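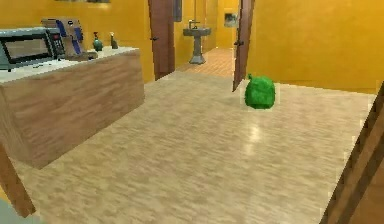

Page 2 of 46

Mustard walls in a north-facing kitchen – will I regret it?

Posted by Bollomix, January 28, 2026

I'm completely smitten with yellow at the moment and want to paint our kitchen a proper deep mustard. Not lemon, not cream! The room gets very little sun after September and the units are plain brown wood. My sister thinks it'll be like living inside a jar of piccalilli. Has anyone done it and still liked it a year on? Also, do I need to prime over old magnolia?

Torard
Do it!! We did ours and I love it, even on grim mornings. Get a big tester first though, and paint it on lining paper so you can move it from wall to wall. Ours looked almost green by the window and gorgeous by the door.

Two coats wasn't enough for us, so buy more than the tin tells you. Yellows are often poor at covering – I did a third coat in the evening under a bad bulb and had to go back over the patchy bits next day.

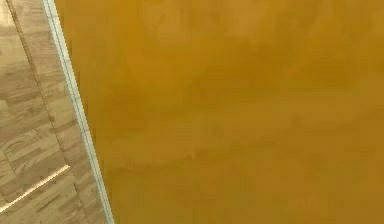 A short-pile roller helped with that, and so did leaving it alone while it dried instead of fiddling. The whole job came to roughly 80 quid, with a new tray and tape.

Dullow
No primer if the magnolia is sound. Wash it with sugar soap, rinse, sand any shiny spots. Near the cooker use a paint you can wipe down. And warm bulbs, please, cold white ones are horrid with mustard.

Bollomix
Brilliant, thank you both! Tester ordered. Sister not yet informed.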